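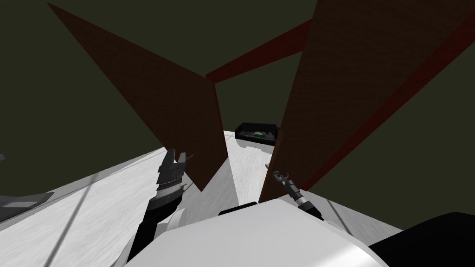

About Rotby

Home > About us

We sort out PCs. Mostly Windows, mostly driver trouble, mostly for people who've already had a go themselves and got stuck. That's the short version.

Longer version. Rotby is a small software and repair outfit with a workshop, a phone line and a remote support desk. 8 of us on the bench and the phones, 2 more in the office who keep the invoices straight. We began with home machines. Printers that vanished after an update, sound that came out of the wrong socket, laptops that would only wake up if you shut the lid twice. Still do all that. Then small firms began ringing, then a few schools, and now it's a fair split between them.

What we do

Driver and update problems. Our bread and butter. A Windows update goes in overnight and in the morning the second monitor is gone, or the wifi card, or the scanner. We find what changed, roll it back or fit the right version, and write down what we did so you've got it for next time.

Clean installs and moves. New machine, old files. We bring over documents, mail, bookmarks, the odd programme you've had for years and can't find the disc for. No promises on that last one but we do try.

Slow computers. Sometimes it's the disk, sometimes it's three virus checkers all running at once. We look before we sell you anything.

Remote help. You ring, we send a code, you type it in and watch what we do on your own screen. You can stop it at any time by closing the window. Nothing of ours stays on the machine afterwards unless you're on a care plan.

Care plans for small offices. Updates tested here first, then put out to your machines in the evening. Backups checked weekly. One number to ring.

We don't do phone screens. We don't do games consoles. Macs yes, but only on the office plans, and only if you have a bit of patience with us.

Brovis

Our own bit of software. Brovis is a small tool that makes a list of every driver on a PC, with version and date, and saves it as a plain text file. Run it before an update and again after and it shows you what's different. That's all it does. We wrote it for the workshop because we were sick of doing it by hand, then customers asked for it, so it's on the downloads page. Free for home use. Firms pay a yearly fee per site, see prices.

It doesn't go off and fetch drivers for you. People ask for this a lot. We've cleaned up after too many programs that do, and we'd sooner you got them from whoever made the part.

Brovis knows 4,000 device names at present and the list gets added to whenever something odd comes in on the bench. If yours shows up as "unknown", send us the text file and we'll have a look. No charge for that.

The help pages

Started as notes to ourselves. There are 1,302 of them now, some very short, some going back to versions of Windows we hope you've stopped using. Each one has the error message at the top, word for word, as that's what people type into a search box. Then the fix. If there's more than one fix the easy one goes first.

Some are out of date. If a menu has moved or a button has a new name, use the form at the bottom of the page and tell us. We do read them, usualy over lunch. Comments are switched off on the older pages, too much spam.

Who we work with

Zavina do our hosting and the off-site backups for the care plans. We've been with them since the first office customer and they pick up the phone, so we've stayed.

Głowacki supply the refurbished laptops you'll see in the shop section. They arrive wiped, we check the battery, keyboard, hinges and ports, put Windows on and run it for a day before it goes out. Guarantee is with us, not with them, so if something goes wrong bring it back to the workshop.

That's it for partners. Nobody pays to be mentioned in the help pages.

How we charge

Fixed price for the common jobs, list on the prices page. Anything else, we look first and ring you with a figure. If you say no there's nothing to pay for the looking, unless it was a call-out. Remote help is charged by the quarter hour and the clock starts when we're connected, not while you're hunting for your password.

Parts at cost plus fitting. You can have the old part back if you want it, just say when you drop off.

Your data

We open what we have to open to do the job. Copies made during a repair are kept till you've had the machine back two weeks, then deleted. If you want them gone sooner, tell us and we'll do it the same day. Old disks can be destroyed here, ask for a slip.

Getting in touch

Phone is quickest. Email gets answered the same working day most of the time, a bit slower in September when the schools all come back at once. When you write please put in the make of the computer, which Windows it has, and the exact wording of the error. A snap of the screen taken on your phone is fine, doesnt have to be pretty.

Drop-offs at the workshop, no booking needed. Bring the charger. Please bring the charger.

Opening hours and the map are on the contact page.

Page last updated 10 November 2021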